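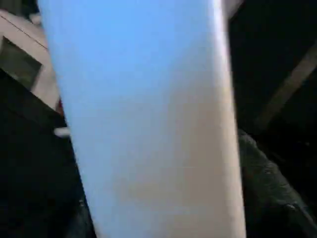
A reader wrote in after my last post to ask why anyone would bother putting a plastic chair together at home when the garden center sells them already made, in stacks, for hardly any more money. Fair question! I typed out a short reply, deleted it, typed out a longer one, and now it has turned into a whole post, so thank you for that, whoever you are.

My answer is mostly the stairs. We live up 51 of them, and the last flight has a turn in it so mean that our old bench had to go back down and live with my sister. A chair with its legs off goes up under one arm. A chair with its legs on goes up sideways, then backwards, then takes a bit of the neighbor's paint with it. So when I saw that Besdale had a little white one with separate legs, I went in on Wednesday after work and came home on the bus with it on my lap.

I should say that I have form with this kind of furniture. Years ago I bought an Indgate side table with a leaflet so small that I threw it out with the wrapping, and I put two of the legs on crooked and lived with the wobble until we moved. These days I keep the leaflet under a mug where I can see it, and I do the whole job upside down on something dark and soft. White plastic marks if you so much as look at it, and small white parts are so much easier to find on black than on our pale floor (ask me how long I once spent patting a cream rug).

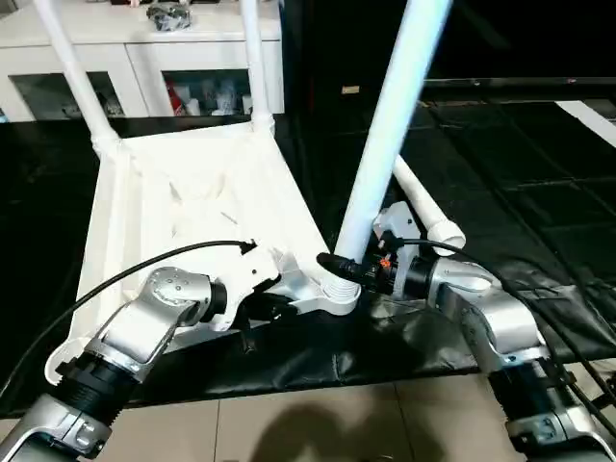

With the seat on its back and the legs in the air, the thing to watch is the collar, where the leg meets the seat. Start it slowly. I give mine half a turn the wrong way first, until I feel the thread drop, and only then turn it the right way – my grandmother did the same with jam jar lids and never crossed a thread in her life. And don't tighten the first leg all the way before the others are on. Get every one of them started, then go back over them, holding the near edge of the seat with your other hand so it doesn't skate off across the floor.

It's also worth stopping for a minute while the underside is facing you. All those ribs and creases are where the dust and the spider business collect later on, and a wipe with a damp cloth is easy now and a nuisance in August, when it has been out on the balcony for months and you have to crouch to get at it.

I've sat in it twice since, once with coffee and once with the phone, and it's very comfortable for the price. I'm going back for a second one next week, if they still have the white.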